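# Flokia Two-Finger Gripper: Rated Payload and What We Think of It

Sold by Botstead. Ships with mounting plate, cable and one set of black fingers. 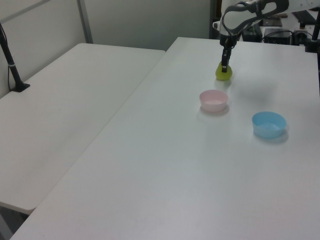

**Does a low-force gripper make the whole arm safe to work next to?**

The gripper is one part of the job, and the paper that comes with it covers only that part. You still need a risk assessment for the arm, the fingers, the object being held and the table it all stands on.

We say so because we keep seeing "collaborative" printed on boxes as if it settled something. A soft toy in the fingers is one case. Swap in a box cutter and the same arm at the same speed is another.

## Specs

| | |
|---|---|
| Rated payload | 3 kg |
| Supply | 24 V |
| Force settings | 9 |
| Cable length | 22 in |
| Fingers | Two, replaceable |

The payload figure is Flokia's, for a part held straight down. Hold it sideways or off center and expect less. Flokia doesn't publish a number for that. We've asked.

## Before you run it

- Set the force at the lowest step that holds the part.
- Test the emergency stop with the gripper closed on something. Find out if it drops it.
- Keep bowls and bins where nobody has to lean under the wrist to fill them.
- Redo the assessment when you change fingers, including the Fladar rubber pads.

The Salgado checklist is a decent starting point, though it's thin on folding tables and other light furniture. Filling it out doesn't make you compliant with anything.

Returns accepted unmounted. Finger sets are final sale.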